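Forik K135 冰箱门封条（磁性密封条）
适用于家用对开门及多门冰箱

产品概述

Forik K135 是供冰箱门体更换使用的磁性密封条，由软质PVC型材与内嵌磁条组成，四角热熔焊接，按门体尺寸成框供货。型材为卡槽式，无需胶水与螺钉。原厂门封老化、变形、开裂或磁力下降后，可用本品直接替换。

门封条状态直接影响压缩机的运行时间。密封不严时，外部湿空气进入箱内，蒸发器结霜加快，冷藏室后壁出现积水或冰层，门框四周可见冷凝水。出现上述现象时，建议先检查门封，再考虑温控器或制冷系统故障。

型号与规格

K135-A：单道磁条，卡槽深度 5 mm，适用于冷藏室门
K135-B：单道磁条加辅助气囊，卡槽深度 5 mm，适用于冷冻室门
K135-L：散装型材，不焊角，供维修网点自行裁切

成框宽度：400 mm 至 600 mm，按毫米定制
成框高度：按订单标注，超过标准包装长度的采用对折包装
颜色：白色、浅灰色、黑色
磁条材料：橡胶基铁氧体
角部工艺：热熔对焊，焊缝修边
供货形式：成框一件，附定位夹四只、安装说明一份

尺寸测量方法

尺寸以旧门封卡槽中心线为准，不以外缘为准。测量前将旧封条的一角掀起，确认卡槽位置，再用钢卷尺量取宽度与高度。上、下两边各量一次，左、右两边各量一次，数值不一致时取较大值，并在订单备注中写明差值。

旧封条已经收缩的，不要量封条本身，应量门内胆上的槽口。对开门冰箱左右门宽度通常不同，须分别下单。门内胆有弧形转角的，请附转角半径。

断面形状请对照断面图选择。仅凭冰箱品牌和型号不能确定断面，同一型号不同批次可能使用不同的型材。无法判断时，可剪取旧封条一段，随订单寄至 Pirkton 配件仓，由仓库核对后再排产。

安装步骤

1. 断开冰箱电源，清空门搁架。
2. 从下角开始，沿卡槽方向拉出旧封条。部分旧机型封条由螺钉压板固定，K135 不适用于此类结构。
3. 用中性清洁剂擦净卡槽，除去霉斑与残胶，晾干。
4. 将新封条平铺，用 40 ℃ 左右的温水浸泡或用电吹风低档加热，消除包装折痕。加热时吹风口不得贴近型材。
5. 先压入四角，再由角部向中间逐段压入。不得从一端连续推压，否则末端会出现余量。
6. 关门，检查四边贴合情况。铰链侧如有褶皱，用定位夹固定，静置一夜后取下。
7. 通电，待箱内温度稳定后复查。

检验

将一张普通打印纸夹在门与箱体之间，关门后缓慢抽出，各点均应有明显阻力。四角与铰链侧为重点检查位置。也可在夜间将点亮的手电筒放入箱内，关门后观察四周是否透光。

局部贴合不良时，对该处重新加热并用手拉伸定型。仍不能贴合的，检查门铰链是否下沉、门体是否水平。门体下沉造成的间隙不能通过更换门封消除。

维护

每月用湿布擦拭封条褶皱一次。不得使用酒精、汽油、含氯漂白剂或钢丝球。油污较重时可用稀释的中性洗洁精，擦拭后以清水去除残留。封条表面可薄涂一层食品级硅脂，铰链侧优先。门体表面为高光面板的，清洁时应避免将硅脂带到面板上，以免留下擦痕。

常见问题

新封条装好后门关不严，是否为尺寸错误？
多数情况为折痕未消除。请按第4步重新加热，静置后再判断。

新门封有气味，是否正常？
软质PVC开封后有轻微气味，通风放置后减弱。建议安装前将封条取出，平放一天。

能否只更换一条边？
不能。磁条在角部断开后，接缝处无法保证密封。维修网点使用 K135-L 时也应四边同时更换并焊角。

冷藏室门封能否用于冷冻室？
不建议。冷冻室应选用带辅助气囊的 K135-B。

包装与运输

成框产品以纸箱平放包装，高度较大的对折装箱，折弯处加衬纸筒。收货后应在一周内拆箱展平。长期折叠存放会使型材产生永久变形，此类情况不在质保范围内。仓储环境应避光，远离热源，不得重压。

冬季运输时型材变硬，到货后请在室温下放置数小时再展开。一月至二月发往寒冷地区的订单默认加厚包装，不另收费。

订购说明

定制尺寸产品在确认断面图后排产，排产后不接受改尺寸。标准尺寸有现货，由 Pirkton 配件仓发出。Kiani 系列旧款门封的用户可直接改订 K135-A，卡槽尺寸相同，唇边略宽。Muditz 断面与本品不通用。

维修网点批量采购请注明网点编号。技术咨询由配件工程师 Elias Sabbagh 负责，来信请附门内胆照片、卡槽照片及四边测量数值。

质保期内出现焊角开裂或磁条脱落，凭订单号免费更换。因测量错误、使用腐蚀性清洁剂或强行拉扯造成的损坏除外。 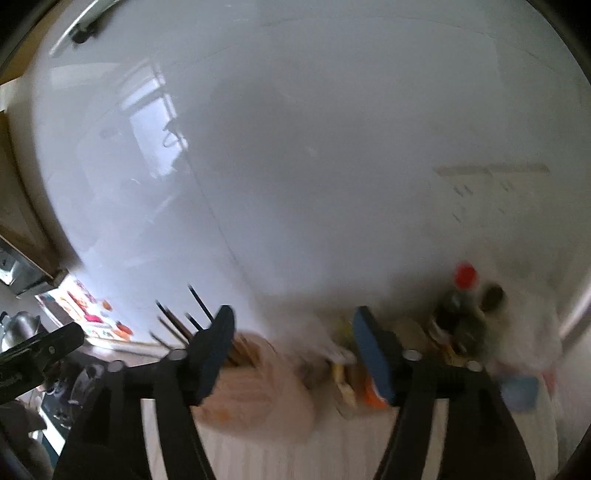 白色高光面板冰箱门，银色金属把手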